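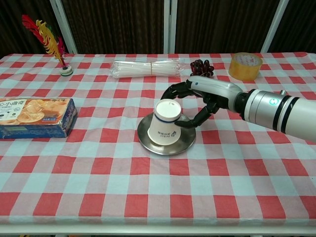
Equipment Planning: Arm and Hand Options

Black multi-fingered hand on a white arm, holding a paper cup upside down on a steel saucer. Light cups are on our handling list, along with snack boxes and rolls of tape.

We are pricing one arm and hand for the Maneo packing room, with quotes requested from Prelon and Kowalczyk. The budget line covers the arm, the hand, a mount and 15 hours of setup. Spare fingertips are quoted separately at $226 a set, and we plan to order 2 sets. Final figures go to purchasing in January.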